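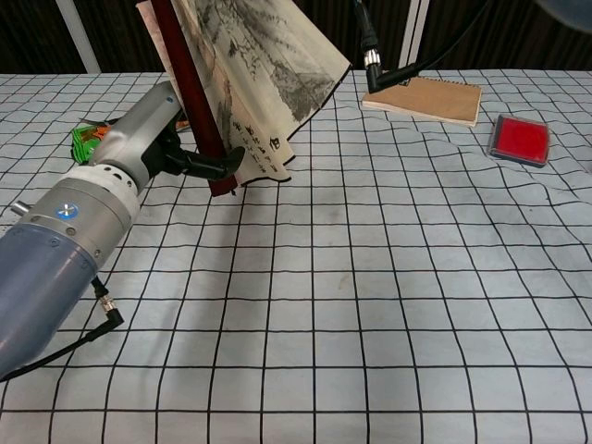
Pourquoi les petites archives perdent-elles autant de papier ? À cause de l'humidité, surtout, et des réserves qu'on n'ouvre jamais.

Dire bonjour, remercier Renata Farías pour l'invitation. Aller vite – 20 min max.

Point 1. Le fonds Zapata. 2,337 pièces inventoriées, dont 642 avec des taches. Laisser le chiffre à l'écran, respirer.

Point 2. D'où vient l'eau. Murs nord, canalisations, cartons posés par terre. Raconter Tendale : l'hygromètre sans pile depuis novembre. Pas trop insister, il y a des gens de Tendale dans la salle.

Point 3. Ce qu'on a fait. Étagères décollées du mur, boîtes neutres, relevé chaque lundi. Citer Trinidad Huenchumán pour le protocole de séchage (126 feuilles traitées, buvards changés matin et soir). Rouleaux : stokage à plat, jamais debout.

Budget – 3,000 euros la première année, déshumidificateur compris. On va me demander la marque, répondre après.

Si question sur la numérisation : autre sujet, renvoyer vers Mullbridge.

Finir sur les dates de l'atelier, et faire circuler la feuille d'inscripton avant la pause.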